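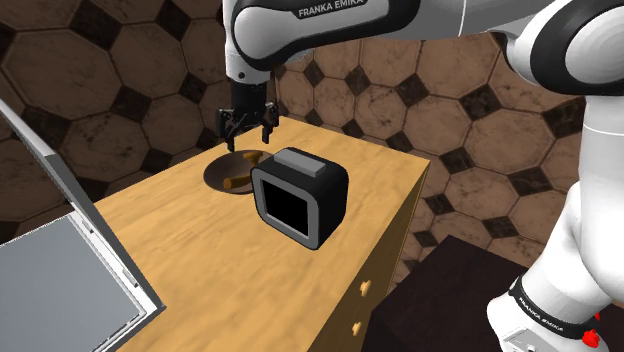
Evaristo Nava would like it known that he never asked for help. He has worked the returns bench at Tidov for longer than he cares to say, and when I sat down with him and Kaiwen Lü in the break room, he got his objection in before I'd found my pen. "I was fast," he told me. "Ask anybody. I was fast!"

Kaiwen laughed (they clearly have this argument a lot). She's the one who rehearses every new job for the arm on a computer, with a simulated room and household stuff in it, a clock, a bowl, a cabinet, before anything gets tried at the real bench in Stasudbridge. "I can ruin as many clocks as I like in there," she said. "Evaristo can't ruin any out here, so I'd say I have the easier job."

Tidov takes back small home goods for shops, checks them and sends them out again. The bench used to handle 581 items on a good day. In October, with the arm doing most of the lifting and sorting, they had a day of 1123, and everyone got doughnuts, which Evaristo says were stale.

So what does he do all day now? More looking, he says, and a lot less reaching. His shoulder has quit bothering him at night. But he misses the rhythm of it, and he misses the talk, too. There were four people along that bench and now there are 2, plus the arm. The others moved over to repairs, in the Peden building across the yard, and he eats lunch there when he can.

"They asked me what it should do with a chipped bowl," he said. "I said, well, how chipped? That took us a whole afternoon." Kaiwen wrote down everything he said that afternoon and still has the pages. I asked if he'd been paid extra for it. There was a pause, and then they both said, "No," and Kaiwen added that she had brought it up with the managers and would be bringing it up again.

Evaristo went back to his bench at that point. He had a crate of lamps waiting.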